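아멜을 소개합니다

안녕하세요, 아멜(Amel)입니다. 식탁과 책상, 현관 선반처럼 매일 손이 닿는 자리에 놓는 쟁반과 칸막이 정리함을 고르고 만들고 보내 드리는 작은 회사예요. 처음 들르신 분도 계시고 벌써 몇 해째 저희 쟁반에 열쇠를 던져 두시는 분도 계실 텐데, 어느 쪽이든 이 긴 글까지 눌러 주셔서 고맙습니다. 차 한 잔 옆에 두고 천천히 읽어 주세요.

저희는 상판 이야기를 참 많이 하는 사람들입니다. 쟁반 파는 회사가 왜 자꾸 상판 이야기냐고 물으시는데, 쟁반은 늘 어딘가의 위에 놓이니까요. 어두운 색 물건은 흰 바탕에 올려 봐야 모서리가 얼마나 둥근지, 테두리가 빛을 어떻게 받는지 제대로 보입니다. 그래서 저희 작업 테이블은 처음부터 매끈하고 광이 없는 흰 상판이었고, 이사를 두 번 하는 동안에도 그것만은 바꾸지 않았어요. 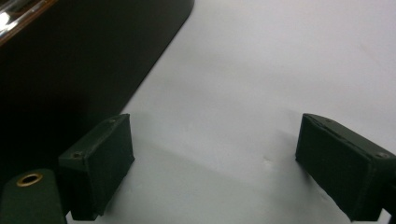 어떻게 시작했냐면요

대표 델리아 마테이는 원래 주방용품을 수입하는 회사에서 일했습니다. 집에 서랍이 모자라서 반찬 그릇이며 단추, 약봉지를 죄다 쟁반에 담아 식탁에 늘어놓고 살았는데, 놀러 온 친구들이 갈 때마다 그 쟁반을 하나씩 얻어 갔다고 해요. 더 줄 쟁반이 없어졌을 때 직접 만들어 보기로 했고, 그해 10월에 첫 제품 '파너(Pană)'가 나왔습니다. 처음 찍은 35개 가운데 여덟 개는 바닥이 미세하게 휘어서 팔지 못했고, 지금도 저희 사무실에서 클립과 사탕을 담고 있습니다. 사탕 쪽은 금방 비어요.

그 뒤로 '포스테드(Posstead)'와 '트릴타도(Triltado)'가 차례로 식구가 되었습니다. 포스테드는 현관용이라 폭이 좁고 길며, 트릴타도는 칸막이를 뺐다 꼈다 할 수 있는 책상용입니다. 둘 다 손님들이 보내 주신 편지와 후기에서 나온 물건이에요. 특히 트릴타도는 재봉 교실을 하시는 손님께서 실패와 쪽가위 자리를 손수 그려 보내 주신 종이에서 출발했고, 그 종이는 지금도 액자에 넣어 문 옆에 걸어 두었습니다.

칸을 나누는 일

저희가 제일 오래 붙들고 있는 고민은 칸의 수입니다. 칸이 많으면 정리가 잘될 것 같지만 써 보면 어느 칸에 뭘 넣었는지 기억하느라 더 바빠지더라고요. 한번은 열두 칸짜리 시제품을 만들어 한 달을 써 봤는데, 결국 다들 앞쪽 몇 칸만 쓰고 뒤쪽에는 영수증이 쌓였습니다. 높이도 고민거리예요. 칸막이가 낮으면 동전이 넘어가고, 높으면 손가락이 불편하니까요.
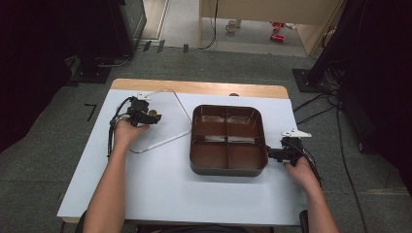 새 쟁반을 고를 때 저희는 모양보다 손을 먼저 봅니다. 앉은 자리에서 팔을 뻗었을 때 먼 쪽 칸까지 무리 없이 닿는지, 바깥벽을 옆에서 밀어도 느낌이 괜찮은지 몇 번이고 해 봐요. 모서리를 둥글린 진한 갈색 사각 쟁반에 십자 칸막이를 넣어 네 칸으로 나눈 모양을 저희가 유독 좋아하는 것도 그래서입니다. 칸이 넷이면 외울 것도 없고, 쟁반을 어느 쪽으로 돌려 놓아도 쓰는 법이 크게 달라지지 않거든요. 안쪽에 윤기가 도는 쟁반은 조명 아래에서 먼 쪽 칸에 빛줄기가 비치는데, 좋아하시는 분과 신경 쓰인다는 분이 반반이라 상담하실 때 미리 말씀드리고 있어요.

닦는 법은 늘 똑같이 알려 드립니다. 부드러운 천에 미지근한 물을 묻혀 칸 안쪽 구석부터 닦고, 마른 천으로 한 번 더 훔쳐 주세요. 거친 수세미는 쓰지 말아 주시고요. 칸막이와 바닥이 만나는 자리에 먼지가 끼면 면봉이 제일 편합니다.

지금의 아멜

지난번에 장부를 정리하다 보니 그동안 보내 드린 쟁반이 모두 3,377개였습니다. 큰 회사에서 보시면 웃으실 숫자겠지만 포장 테이프를 직접 뜯어 본 저희에게는 꽤 묵직한 숫자예요. 주문이 들어오면 칸막이 사이에 얇은 종이를 끼우고, 상자에 넣기 전에 흰 상판 위에서 한 바퀴 돌려 보며 긁힌 곳이 없는지 살핍니다. 이 검수에 쟁반 하나당 45초쯤 걸리는데, 조금 더 걸려도 재촉하지 않기로 했습니다.

매년 7월 10일은 아멜의 생일이라 하루 쉽니다. 그날 들어온 주문과 문의는 다음 영업일에 순서대로 답해 드릴게요.

찾아오시거나 연락 주실 때

작업실 구경은 예약하신 분에 한해 가능합니다. 쓰시던 쟁반을 들고 오셔도 좋아요. 칸막이가 헐거워졌거나 다른 칸 수로 바꾸고 싶으시면 문의 게시판에 쟁반 이름과 안쪽 가로세로 길이를 적어 주세요. 파너 초기 제품은 안쪽 치수가 지금 것과 조금 다르니 꼭 자로 재서 알려 주시고요.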